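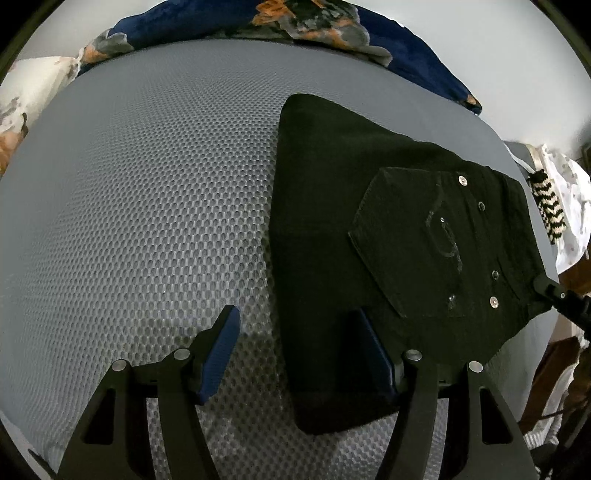 Vaqueros negros doblados sobre una superficie acolchada gris.

Treinta y ocho terrazas sin un solo charco

En Tuvar, el agua de riego ya no se escapa por los desagües. Beatriz Cordeiro ha cambiado los aspersores viejos por 237 goteros enterrados a 5 centímetros, y el césped está precioso, ¡qué verde! El programador, un Drometti de los sencillos, arranca antes del amanecer y ahorra hasta un 42 % de agua. En junio plantaron además lavanda y romero en los taludes, y las abejas ya los han encontrado.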